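News from the Demonstration Floor

It has been a busy stretch for those of us collecting examples for the Klinhom project, and I have been promising an update since April, so please pour yourself something warm and settle in, because I do tend to go on.

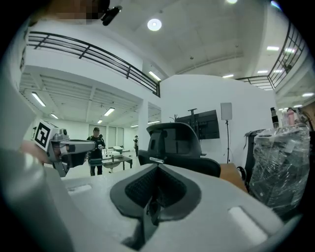
How the collecting is going

For anyone who joined us lately, our learning system picks up its manners by studying people. A person takes a hand-held gripper, does an ordinary household job with it, and the camera on the gripper records the whole thing from close up. We call each recording a take. The small black-and-white square markers tell us where the grippers are as they move, so do keep them facing out into the room and please, please don't put your thumb over one (I have done it myself, more than once!).

We now have 2305 takes in the collection. Of those, 485 came in during this last round, and Rattana Phuthong has been through every one of them with her usual patience. She kept 327 and sent the rest back with notes, mostly for takes that began before the gripper was fully open, or that ended while somebody was still reaching for the stop button. Please don't be discouraged if yours is among them. Mine were too, and the notes are very kind.

What we would love more of

Slow, plain, slightly boring takes! Fadi Qudah tells me the Wundby model is doing nicely with things that stand up by themselves and rather badly with anything that leans, so if you can spare an hour, try picking up items that are propped against something else. Start from a different spot each time, let a few of your grasps be a little clumsy, and if you fumble, carry on and recover. Those recoveries are precious to us, and we have far too few.

Luana Mendonça would also like more two-handed work, one gripper passing to the other. It feels very awkward for the first ten minutes or so and then quite pleasant.

Small reminders

Check the battery before you begin. Say the task name out loud at the start of the take. Grippers go back on the charging shelf by 6 p.m., with the padding wiped down, and if a finger feels loose, leave it with Hongmei Xiong and take a spare.

The next round uses the Ganmont task list, and Duangjai Kongkaew has the sign-up sheet. Mornings fill up first.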